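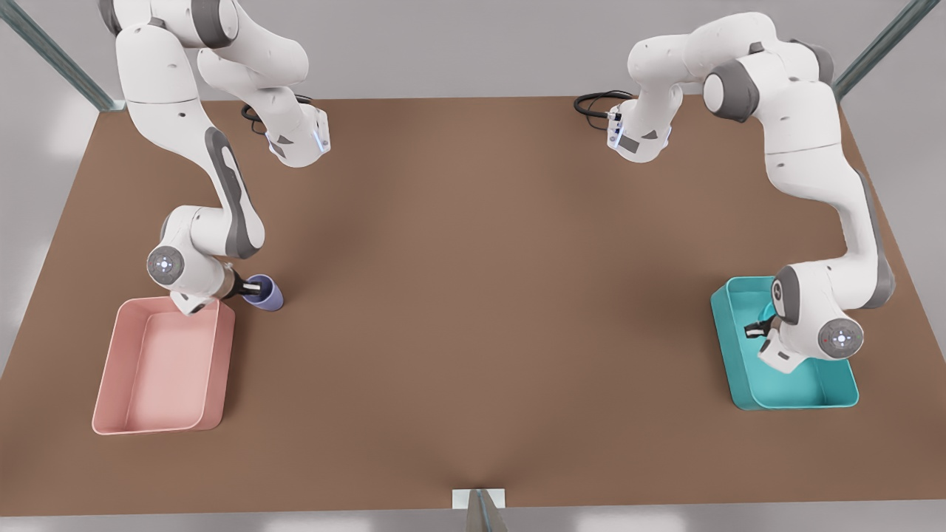
Shop > Teleoperation > Two-Arm Kits > Rendent Pair

Rendent Pair – two-arm teaching kit with simulator

41 shares | 3 comments

I've been selling teaching gear out of our little Hollstead shop for a while now, and the Rendent Pair is the one I end up talking about the most (sorry to everybody who only called about a cable). It's a set of two small leader arms you hold in your hands, and whatever you do with them, the two follower arms do too. Squeeze the handle and the gripper closes. Let go and it opens. My first cup went straight off the table, my second one landed in the bin, and by lunch I was showing off!

You can drive real arms with it, or you can drive the simulated ones in Prollora, the software that comes in the box. I'd start in Prollora. The starter task is a brown table with an arm on each side, a pink bin and a teal bin, and a small purple-blue cup to pick up and move. Sounds like nothing, right? Try it with your left hand while your right is parked in the other bin and you'll see why I keep it as the starter.

One thing that trips people up: the default view looks back at the robot, so its right arm is on the left of your screen. You can flip the view in settings, but I'd leave it alone for a day or so. I got used to it faster than I thought I would, and now the flipped view feels wrong to me.

What you get
Two leader arms with squeeze handles
Two table clamps
Foot pedal (tap to start a recording, tap again to save, hold to throw it out)
USB cables, both of them long enough this time
Prollora license for one computer

The drive holds 3000 recorded runs before it starts nagging you to clear some out. For a simple pick-and-place I like to record 100 good ones, and I throw out anything where I stopped to think halfway through. Hesitation gets learned along with everything else – mine certainly did.

The handles are the Janjua style, with the wider trigger. If you have small hands, ask me for the narrow one when you order and I'll swap it at no charge. Each leader arm weighs 395 grams, so a long session is easy on the shoulders.

Follower arms are not included. If you already have a pair, send me the model before you buy and I'll check that it works with the kit. Orders placed before 2 p.m. go out the same day, except in August, when we close for two weeks.

Reader comments (3)

benchmonkey56
Does the pedal work on its own? I already have leader arms, just sick of reaching for the keyboard.

Hollstead shop
It does! It shows up as a plain keyboard key. Email me and I'll sell you one separately.

tilt_and_pour
Had mine a month. The wide trigger is great, the clamps need a thicker pad. I stuck some felt under them and they've stayed put.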